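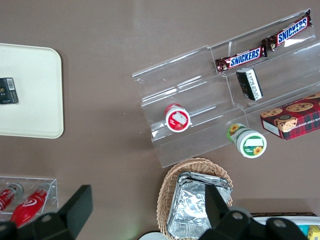
Picking cell and the pay grade question
Forum: Floor Operations > Automation

tierandtray
Posted 3rd March

Our stand-filling bench at Clinex went over to a Bikico arm last quarter and I am trying to work out what the job next to it should be called and paid. The bench fills tiered counter displays with mixed goods. Before the change it was one grade, "packer," two people per shift. Now it is one person per bench, and the sheet still says packer. The mix is the hard part for the arm: Snickers bars on the top tier of a clear acrylic stand, jars on the tiers under it, one of them lying on its side on the lowest, and a plaid cookie box only partly resting on the bottom shelf. The person at the bench has to decide whether a stand in that state gets finished by the arm, gets corrected by hand, or gets pulled. That is a different job from putting bars on a shelf. The site lead disagrees. Looking for how other sites graded it.

gantry_lou
What does the person do in a normal hour? Grade the tasks and leave the title for later. If most of the hour is loading totes, it is still packing.

tierandtray
From our log for last week: 1,355 picks on the bench, 83 stops that needed a hand inside the guard line. Each stop is: acknowledge on the Donus screen, wait for the arm to park, reach in, fix, step out, confirm, restart. Between stops the operator brings up goods, takes away finished stands and picks a reason code for every stop. There are 5 codes. None of them is "item on its side," so it all goes under "other."

palletjack
I ran the hand version of this bench at Obura before I moved to receiving. With respect, fixing a jar was always part of packing. You tipped one, you stood it back up. It took no time and it had no code. You now have a procedure around it, and the procedure is the machine's overhead. I would not pay a higher grade for overhead.

tierandtray
The time is part of it. The other part is that the operator answers for the stand. If a bad one goes out, the log shows who pressed confirm. When two people filled by hand, it showed the bench number.

shiftlead_b
This is where we ended up too. We did a regrade — one step up, "cell operator" — and the argument that carried it was the confirm step. Put it in writing as a release decision. HR understood that faster than anything about reach or grip.

palletjack
And what happened to the second person on the bench?

shiftlead_b
Moved to returns. Same pay, worse hours. I am not going to dress it up. The regrade for one was funded by the seat that went away, and people on the floor worked that out before it was announced.

gantry_lou
Separate issue, but clear acrylic is a bad surface for any vision system. You get reflections off the shelf edges and the dividers hardly show. Foil containers in the same work area would add to that. How many of the stops are grip failures and how many are the system not finding the edge of the tier?

tierandtray
The codes do not split it. My guess from standing there is that jars cause more stops than bars. I have asked for a sixth code and been told the list is fixed until the next Donus release.

clearancefit
Have the operators keep a paper tally for a week. Two columns, item and what they did. Ours did it and it changed the argument, because we had been blaming the arm for faults that were in the layout. A box that overhangs the shelf is going to be a problem for a person as well.

palletjack
So the operator is now also collecting process data by hand for free. That is my objection to the whole arrangement. Pay it or stop asking for it.

clearancefit
Ours was paid as a task. Fair point if yours would not be.

tierandtray
I can get the tally paid as an extra duty for one week, probably not longer. I will ask for that and for the release decision to be written into the sheet. Site lead's counter is that coverage is at 100 percent of target without a regrade, so he sees no need.

shiftlead_b
Coverage only tells him the seat is filled. Ask him who trains the relief. We had one person who could clear a stop without calling maintenance, and when she took leave the bench sat idle for most of a shift.

gantry_lou
Agree with that one. I still think a full step is too much for the work described. A skill allowance tied to clearing stops would be easier to get through and easier to extend to the relief.

palletjack
An allowance can be taken away at the next review. A grade is harder to remove. Whoever is on that bench should know the difference before they sign.

tierandtray
Noted, both. The allowance would be faster. I will put the two versions side by side for the operators on Monday and let them say which one I take upstairs. Will post the tally when I have it.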